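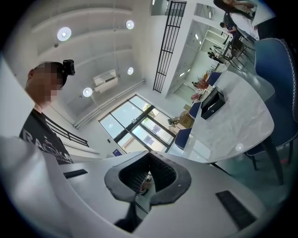
3.2 Seating and length of stay

The second part of the study looked at how furniture affects the time people spend in shared rooms. Delaunay had already reported that visitors to the Trarnel reading rooms stayed longer at small tables than at long benches, but his sites did not differ in the type of chair. We therefore added the two lounges at Tultden, where the chairs have padded seats and the tables are fixed in size.

Stays were logged from November onward at 3 sites, giving 603 usable records. A stay began when a person sat down and ended when the seat was left for more than five minutes. Short trips to fetch a drink or take a call were counted as part of the same stay. Records with no clear end time were dropped – most of these came from the evening hours at Betham, when the front desk was closed.

Median stay was 41 minutes at round tables. Stays at benches were shorter at every site, and the gap was widest in the late afternoon. Chair padding made less difference than we expected once table shape was taken into account. Gautier suggests that people at a round table are slower to leave because they face one another, and our records for pairs fit this view. Those for people sitting alone do not, and we return to them in Section 4.

Table settings of the round type have a single top with upholstered chairs placed at its edge (Figure 2). Chairs could be moved freely, and we made no attempt to put them back between stays. Small items such as tissue boxes were left on the tabletops as found.

Figure 2. Round table with a white, grey-veined marble top and navy-blue upholstered chairs with white piping.
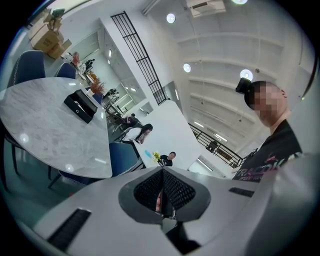 3.3 Noise

Sound levels were taken at seat height with the meter used in the Baudry survey. Readings near the entrance were left out, as the door raised them each time it closed. Background levels in the remaining seats were steady through the morning and rose after noon.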